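Ristix Shoppers Board > Ordering & Checkout
Topic: Guest checkout or account?
2,194 views

mapleandmoth
Jun 30, 2018
Placed my first Ristix order last night and I love how quick it was! Didn't make an account, just typed in my email and paid. Now I'm wondering if I should have signed up first. Does the order show up if I register later?

dusttonknits
It does if you use the same email. Mine popped into my order history the next morning – gift note and all!

pell_60
Mine never did. I had to write to support with the order number. Get the account first, it takes a minute and your cart gets saved.

dusttonknits
Saved for 12 hours, and then it empties. I'd hardly call that saved lol. Guest checkout all the way for me.

pell_60
My cart sat there for days in November, so I don't know where you got 12 hours.

bornmontbess
Team account here! The address book alone is worth it, I send to my sister in Bornmont and never have to retype a thing. Also the Okabe lamps are back in stock, so go look before they sell out again (I've got two in the cart already).
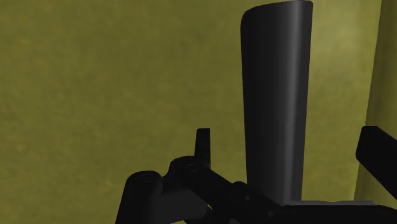
Tall, dark and matte against olive green

mapleandmoth
Ooh, love that green. OK, I registered with the same email and my order is there!! Took around five minutes to appear. Thank you all.

pell_60
Glad it worked for you. I'd still keep the confirmation email.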